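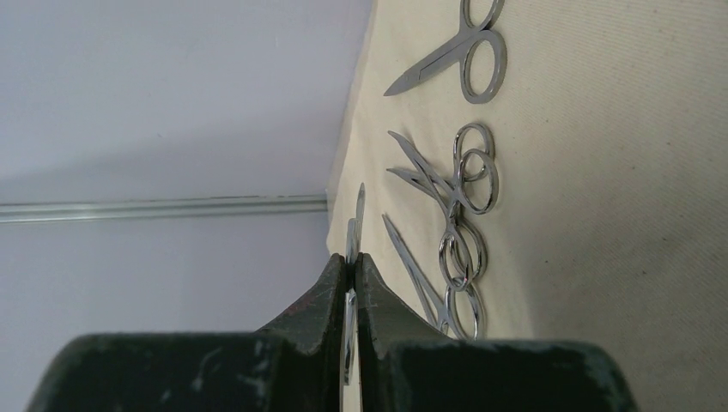 # Cutlow: two arms and a pile of scissors

Search this repository

Data card, version 2. Last edited 2/27/20.

## What is in it

Cutlow is a set of 200 recordings of a pair of small robot arms handling scissors and similar metal instruments on a covered table. The job is the dull end of tool handling: get one out of a pile, hold it, pass it to the other arm, put it where it belongs. Anyone who has tidied a workshop drawer has done the same thing while thinking about lunch.

Each recording holds the wrist camera views, one fixed view and the joint positions. The arms were driven by a person throughout. Please read that sentence again before you put a clip in a talk about machines taking over the stockroom.

## Why scissors

The usual demo object is a foam block or a soft toy, and those flatter the gripper. Scissors are thin, shiny and hinged. Two pairs left side by side will hook their rings together, and then you are picking up both or neither. The polish also upsets depth estimates, so we don't supply any.

We picked them after a visit to Furkdale, where the sorting bench is still worked entirely by hand and the staff were polite about our plans. They had been shown a machine before. It could sort anything, they said, as long as somebody laid it out first.

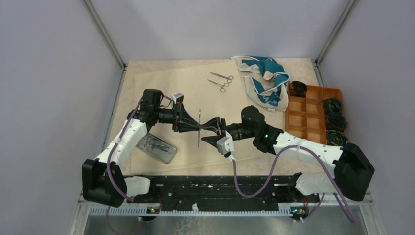
The handover is the part we would look at first. Both grippers have to be closed on a very narrow piece of metal at the same moment, and one of them has to let go. A person does it by feel. These arms have no touch sensing, so the driver judges it by eye, and a policy trained on the recordings has to do likewise.

## Results so far

We trained the Birkura baseline on the full set and ran it 60 times. Almost 60 of those runs ended with a person reaching in. We don't report a success rate beyond that — it would only be quoted without the rest of the paragraph.

The Coelho split keeps back the recordings where instruments start out overlapping. Use it. Scores without it are mostly scores for picking up one thing that lies by itself.

## Known problems

- Lighting is soft and hardly varies. Expect trouble under a kitchen strip light.
- Failed grasps were kept, but the labels for them were added in December by hand and are patchy.
- Cable movement shows in the fixed view, and a model may learn from it.
- Nothing is cut in any recording. There is no data on using scissors, only on moving them.

## Not suitable for

Any claim about clinical work, or about homes. We would like a robot that clears a table as much as the next lab. Please report bad labels with the recording number and the time in seconds.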